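Cómo preparar el comunicado y la pancarta de una concentración sindical

Guía para secciones y asambleas de barrio
Redacción: Elba Zúñiga y Tatu Kinyua
Actualizado el 21 de noviembre de 2019

Los pasos que siguen son los que usamos en la asamblea de trabajadores de Gestcombe desde la huelga de Plollow. Están pensados para una convocatoria firmada por varias organizaciones. Si convoca una sola, los pasos 2 y 5 se pueden saltar.

1. Fijar el motivo en una frase

Antes de escribir nada, la asamblea vota una frase con el motivo de la convocatoria. Tiene que nombrar a la empresa o a la administración responsable y decir qué se pide. «Contra los recortes» no sirve. «Readmisión de los despedidos de Okport» sí sirve, y además cabe en una pancarta.

La frase se apunta en el acta tal como se aprueba. A partir de ahí no se toca sin volver a votar.

2. Nombrar a quien redacta

Dos personas, de organizaciones distintas. Con más gente el borrador se alarga y nadie se hace cargo de cerrarlo. Las demás entidades mandan sus enmiendas por escrito a una única dirección de correo y con una hora límite.
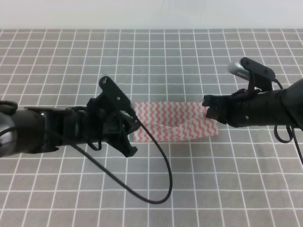
Dos brazos robóticos negros, uno a cada lado de una mesa gris cuadriculada.

3. Escribir el comunicado

Un comunicado de calle se lee en voz alta y se reparte en papel, así que conviene que no pase de 700 palabras. Nosotros seguimos este orden:

Título, con la frase votada.
Qué ha pasado, con fechas y cifras comprobadas.
Quién es responsable.
Qué se exige.
Lugar y hora de la concentración.
Firmas.

Los saludos internacionalistas y las referencias históricas van después de las exigencias, en un párrafo como mucho. En la campaña de Hattar los pusimos al principio y la prensa comarcal no llegó a recoger lo que pedíamos.

Las siglas se desarrollan la primera vez que aparecen. Las citas de convenios y leyes llevan el número de artículo.

4. Maquetar la octavilla

La octavilla lleva el título, un resumen de 9 líneas y la convocatoria. El texto completo se deja para la hoja grande. Tamaño de letra mínimo, el que pueda leer sin gafas la persona de más edad de la sección.

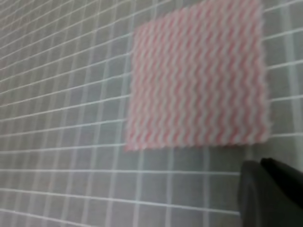 El título y la convocatoria son lo único que se tiene que ver a un metro de distancia, y su sitio se decide antes de meter el resto del texto. Se dibuja primero a lápiz, sobre papel cuadriculado. Vale cualquier trama regular de líneas finas que forme cuadros pequeños, como las líneas blancas sobre gris de la foto. Se reservan las filas de arriba para el título y las de abajo para el lugar y la hora, y lo que queda en medio es el espacio real para el resumen. Si el resumen no cabe, se recorta el resumen.

El pie de imprenta y las firmas van en una sola línea, en cuerpo menor.

5. Recoger las firmas

Cada entidad confirma por escrito, con el nombre exacto con el que quiere aparecer. El orden es alfabético. Las adhesiones que lleguen después de imprimir se leen al final del acto.

Si una organización quiere firmar pero discrepa de un párrafo, hay dos salidas: se enmienda el párrafo con el acuerdo de todas o firma la convocatoria y no el comunicado. En agosto, Hanan Khoury propuso una tercera, añadir notas de discrepancia a pie de página. La probamos y el texto quedó ilegible.

6. Hacer la pancarta

Para la cabecera usamos tela blanca de algodón, de 4 metros de largo, con dobladillo en los extremos para pasar los palos. La frase se reparte en dos renglones como máximo.
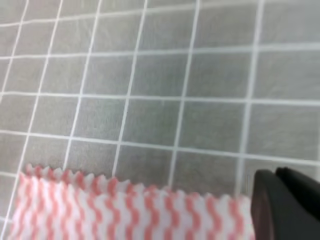 Las letras se marcan con tiza antes de pintar, y el hueco entre palabras es del ancho de una letra. Para que los renglones salgan rectos se puede extender la tela sobre un suelo de baldosas y guiarse por las juntas, pero hay que comprobar el trazado desde arriba. Mirando de lado pasa lo que se aprecia en la foto: los cuadros del fondo parecen más pequeños que los de delante y las juntas se ven torcidas. Quien marca las letras de rodillas desde un borde tiende a agrandar las del lado contrario. Lo más seguro es medir cada altura con la regla.

Se pinta con acrílico y rodillo pequeño. Hay que dejarla secar toda la noche antes de doblarla.

7. Comunicar la concentración

El plazo y el registro dependen de cada sitio, así que conviene llamar antes. En el escrito figuran el motivo, el lugar, la hora, la duración y el nombre de quien responde por la convocatoria. Se guarda una copia sellada y esa copia se lleva al acto. 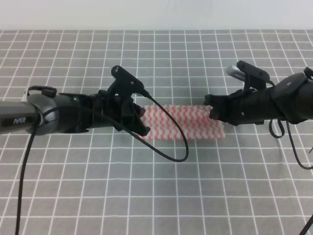
Brazo robótico negro con la palabra «PiPER» y un paño rojo y blanco doblado.

8. El día del acto

Lee el comunicado una sola persona, que lo habrá ensayado con el megáfono. A ritmo normal son unos 4 minutos para la versión corta. Angharad Trevor lleva el turno de palabra y Rawan Saab recoge los contactos de quien quiera sumarse a la asamblea.

Al terminar se envía el texto a los medios junto con una fotografía de la cabecera, esa misma tarde. La pancarta vuelve al local enrollada en sus palos.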